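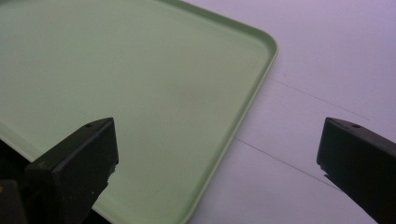
Pale green plastic on a white tabletop: the humble tray, rounded corner and all.

I've become a tray person. I didn't plan it, and I'd have laughed at you if you'd suggested it last winter, when my kitchen table was a swamp of post, pens, half a packet of seeds and the lid of something I no longer owned. But there we are. I now have 8 trays in a three-room flat and I'm eyeing up another one.

It started in Lastgate, in one of those homeware shops where you go in for a washing-up brush and come out with a bag so heavy the handles cut your fingers. There was a wobbly stack of plastic trays near the till, marked down, in the sort of soft, minty sage you'd paint a bathroom. I bought one because I liked the colour (that's truly as much thought as went into it) and plonked it on the table when I got home. By bedtime the post was in it. By the weekend so were my keys, my reading glasses and the good scissors, and I could wipe the rest of the table without moving a thing!

What I look for now is a rim. Doesn't need to be tall, just a little raised lip so a pen can't roll off and a dribble of tea stays where it's dribbled. Rounded corners are lovely too, as a cloth goes round them in one sweep and you don't get that grey fluff you have to dig out with a cotton bud. And a big flat base, please. I had a divided one from Onishi for a while, very smart, all little compartments, and I spent my life trying to fit a stapler into a space meant for a lipstick. It went to the charity shop.

Plastic does mark, I'll give you that. Beetroot is the worst, then turmeric, then the bottom of a wet tin. I leave a paste of bicarbonate of soda on for 31 minutes (the length of my favourite radio comedy plus the bit of news after it) and most things fade. Whatever's left I've learned to live with. Don't go at it with a scourer or you'll lose the finish, and then everything sticks to it for ever.

My favourite use is the Christmas one. Every December I write over 600 gift tags for the Dastance winter fair, and the whole operation lives on a single tray: card, string, hole punch, biscuit. When tea's ready I lift the lot on to the sideboard and lay the table. Before trays I used to eat on my knees until the fair was done.

If you fancy a go, start with the messiest surface you've got. Mine was the table, yours might be the shelf by the front door. Lestedeck do a plain one for £5, and the big size will take a whole roast dinner with room for the gravy.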